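# Drying Without a Dryer: Term Report, Group 17

Neema Mfaume and Halima Laizer

## 1. What we set out to do

Our assignment was to pick one object in the teaching kitchen that annoys people and find out why. We picked the draining area next to the sink. This won us no admiration from the group studying the espresso machine, who got to drink their data.

The question was simple enough. Does a perforated metal plate drain better than the ribbed plastic mat the kitchen has used since before either of us enrolled? Halima thought yes. Neema thought the mat was fine and the people were the problem.

## 2. Materials

We used one ribbed mat, one perforated plate from Perkar, a kitchen scale, and a measuring jug holding 2000 ml. The plate has small round holes in straight rows. A second plate from Savolainen was supposed to join the trial in September. It arrived bent, and we sent it back.

## 3. Method

We poured 500 ml of water slowly over each surface, waited five minutes, and weighed whatever was still sitting on it. Then we dried everything with a towel and did it again. Each surface got the same treatment at the same height, with Halima pouring, as Neema's pouring was ruled "too expressive" after the practice run.

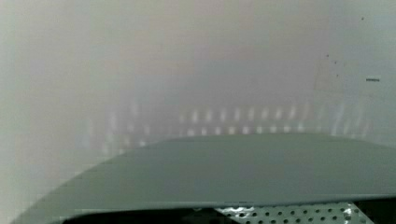

Between runs we also kept a log of how the area was used by everyone else. We left a sheet of paper by the sink with a pen on a string. The pen lasted one morning. The string is still there.

## 4. Results

The plate held less water than the mat in every run. The mat kept small puddles between its ribs, and they were still there when we came back from lunch. Neema has asked for it to be noted that the mat is quieter. Putting a fork down on the plate at 7 a.m. is an event.

The log, before the pen left us, had four entries. Two were about draining. One was a phone number, and one said "buy more mugs."

## 5. Problems

Our scale switches itself off after a minute, so we lost two readings and had to repeat them. We also spilled most of a jug, 947 ml by our best reconstruction, into the cutlery drawer. The forks were dried by hand and nobody from the espresso group helped.

We didn't test dish soap, which probably changes how water passes through small holes. We didn't test grease either, though the kitchen offered plenty.

## 6. What we would do next

Try a tilted plate, with a tray under it that can be pulled out without lifting everything else. Neema still wants a rubber edge for the noise. We would also like a longer string.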